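Praltley Pantry Packing Project
Progress report to the Geraghty Fund
22 Sep 2018

Where things stand

The July report promised that by now the packing room would be turning out 1000 snack boxes a month. It is turning out 800. I would like to say the gap is closing, and the weekly tallies do go up, but they also went up in July and then came back down when school let out and the orders changed. I would wait for another two months of numbers before believing any trend, including one that makes us look good.

The grant paid for three things: shelving and tables for the Praltley room, a starting stock of packaged snacks and dry goods, and the work of figuring out a packing method that other pantries in the county could copy. The shelving is up. The stock is in and being used. The method is the part I have doubts about, and most of this report is about that.

The room

The Praltley room is smaller on the inside than the floor plan led us to expect. The plan did not show the boxed-in pipes along the back wall, which take away enough depth that the shelving had to go on the long side. Incoming cartons now share a path with finished boxes going out. The original layout had them on separate sides, and the proposal made a good deal of that. We have the shared path, and it slows things down on delivery mornings.

Moving the tables has been suggested twice. I am not convinced it would help. The tables are not the problem, the door is, and the building's owner has already said no to a second one. I have asked for the no in writing so it can go in the file with the lease.

Lighting over the packing end is better since the fixtures were changed. The storage end is still dim, and labels on the lower shelves are hard to read late in the afternoon. A quote has been requested.

What goes in a box

Every box is meant to hold a main item, a fruit item, a drink and one sweet. The list we were handed by Groltus at the start of the project sorted the sweet items by weight, on the theory that anything of the same weight could be swapped for anything else. That works on a spreadsheet. In a box it does not. A short wide bag and a long narrow pack can weigh the same and need completely different handling, and the box was designed with the short wide bag in mind.

The shortbread is the item that comes up most often in the packing notes. It comes in a tall, slim pack with what looks like a flexible wrapper, so it takes up little floor space in a box but needs the height. Laid flat, it has to go in before the drink. Stood on end, it gets in the way of the flaps. Packers have settled on laying it along the long side, which was not in the instructions, and I think they are right.

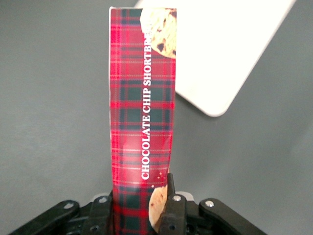
Breakage and returns

Boxes sent back or reported as damaged came to 15 for the period. I would treat that figure with some caution. It depends on the receiving sites telling us, and two of the sites have never reported anything at all, good or bad. Either their boxes arrive in perfect shape every time or the forms are in a drawer. I know which I would bet on.

Of the complaints we did get, most were about crushed cookies and crackers. The proposal expected dented cans, and we bought corner inserts on that basis. There are still 200 inserts on the top shelf. They are the wrong shape for protecting anything soft, and I do not recommend ordering more. A folded sheet of packing paper laid over the sweet item has been tried in part of the run. The early word from the sites is favorable, but "favorable" so far means a couple of phone calls.

Labels and sorting

The color-coded shelf labels that Allach supplied looked like a good idea and are only partly working. The scheme gives red to sweets, green to fruit, and blue to drinks. A lot of packaging has colors of its own, and the red plaid shortbread wrapper, with its dark green and navy bands, is a fair example of something that could be filed under any of the three by a person glancing at the color and not the word. New packers do glance at the color. The printed words on the shelf labels are too small, and I have asked for a second set with bigger type and no color at all. Allach would prefer to keep the color and add a symbol. We have agreed to try each on half of the shelves and compare the misplaced items at the end of the next period.

Allergy information is a more serious matter. The original procedure had the packer copy down anything relevant from the outside of each pack. This was slow, and when I checked a sample of finished sheets against the products, some lines had been skipped. The sheets are now printed ahead from the product list and checked once when a new item comes in. It depends on the supplier not switching products without telling us, and they have done that before.

Training

The training handout has been cut from nine pages to two. I was against this at first. Having watched people use the long version, mostly by not opening it, I have come around. The two pages cover the packing order, the sealing of the box and what to do with a damaged item. Everything else is on a card taped up at the end of the table.

Whether new packers are faster with the short handout, I can't say. The people who started on it also started after the lighting was changed, and there is no fair way to pull the two apart.

Spending

The equipment line is spent in full. The stock line is on track. The line for outside advice is underspent, and I would ask the Fund to let us move what is left into packing paper and the new labels. Another round of advice on layout would not make the room any bigger.

Next period

We will keep the target at 1000 boxes a month but I am asking that it be treated as a target and not reported onward as a commitment. The label comparison will be finished. The packing paper will be used in every box, and the two silent sites will be called directly about damage. If the supplier can offer the shortbread in a smaller pack we will take a sample, provided it doesn't push up the cost per box. The quote for the storage lights will be sent on when it arrives.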